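Notebook > Bone Imaging > Scanner QC

Entries Protocols Phantoms Contacts

Spine phantom drift, Gosmont densitometer

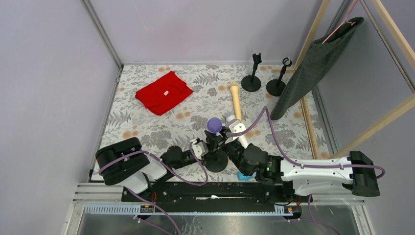
page last changed: December, 4:40 pm

Pulled the daily phantom log for the Gosmont unit back to the tube swap. 481 scans in total. 17 of them fall outside the control limits, all low, all after the swap. Before it, none.

Repeated the phantom ten times this morning with repositioning between scans. Spread is fine, so precision is not the issue. The mean has moved down by around 2 percent and stayed there. Looks like a calibration step that was never redone at install.

Szalai export still writes BMD to three decimals and drops the region code on L4. Fixed by hand for now. The Jivel script reads the corrected file without complaint.

Patient records touched: 3563 in the Rosinley cohort have at least one visit on this scanner. Have not checked how many of those visits come after the swap. Do that before anyone runs change from baseline.

Hip values not looked at yet. We only have the spine phantom on site, and I don't want to carry the spine correction over to the hip without a cross-check on the Rosinley machine.

Service wants the raw files and the air scans. Sent the raw files at 2 pm. Air scans are on the old drive, still copying.

Left the control chart limits as they were. Do not re-center them until service has been.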